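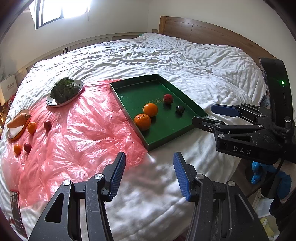
Shallow green tray on a white duvet

Fitberg 6 Litre Stockpot with Lid

Item no. 906
In stock

The Fitberg stockpot is a good size for soups, stocks, chutneys and a family-sized batch of pasta. It is made from brushed stainless steel with a thick base that spreads the heat evenly and sits flat on a ceramic or induction hob. The walls are 13 cm high on the inside, lower than on most stockpots of this capacity, and you can reach the bottom with an ordinary wooden spoon.

Measuring marks are stamped on the inside wall, in litres on one side and pints on the other. They will not wash off. The rim is slightly flared all the way round, so you can pour from any point.

The two side handles are riveted and wide enough to take hold of with oven gloves on. They do get hot on a gas hob if the flame comes up the side of the pan, so use a ring no wider than the base. The lid is stainless steel with a single handle on top and has no steam vent. Tilt it a little when simmering anything starchy.

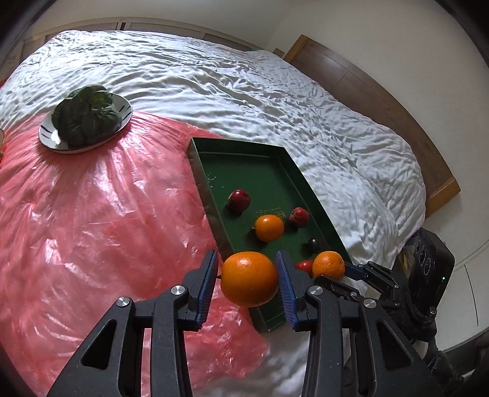 For oven use, the pot and lid can both go in up to the temperature given in the leaflet. There is no plastic or silicone on either part. Please do not use it under the grill or in a microwave.

Hobs
Gas, electric, ceramic, halogen and induction. Some older induction hobs are slow to recognise a new pan. If yours does not pick it up straight away, move the pot to the centre of the zone and try again.

Cleaning
Wash in hot soapy water and dry with a cloth before first use. The stockpot is dishwasher safe, but salt tablets and strong powders can leave a cloudy film over time. A little white vinegar on a damp cloth will shift it. For burnt-on food, fill with warm water and a spoonful of bicarbonate of soda and leave overnight. Avoid wire wool, which marks the brushed finish. Add salt to water once it has come to the boil, as undissolved salt can pit the base.

What's in the box
Stockpot
Lid
Care leaflet

The steamer insert and the pasta basket are sold separately. Both come from the Cekent range and fit this pot only. They do not fit the older Quintana stockpot, which has a narrower rim. If you are replacing a Quintana lid, please order the Welley universal lid in the medium size.

Delivery
Standard delivery is free on orders over £100. Smaller orders are charged at the rate shown in the basket. Orders for the steamer insert placed after 22nd November will be sent out in February, when the next batch is due. If you order the insert and the stockpot together, the stockpot will be sent first at no extra charge.

Returns
Unused items can be returned in their original packaging. Please put the item number on the returns slip. If the pot arrives dented or the lid does not sit level, contact us before sending it back and we will arrange a collection.

Guarantee
The Fitberg stockpot is guaranteed against faults in materials and workmanship in normal home use. The guarantee does not cover scratches, discolouration from overheating or damage caused by boiling dry. Keep your receipt or order confirmation.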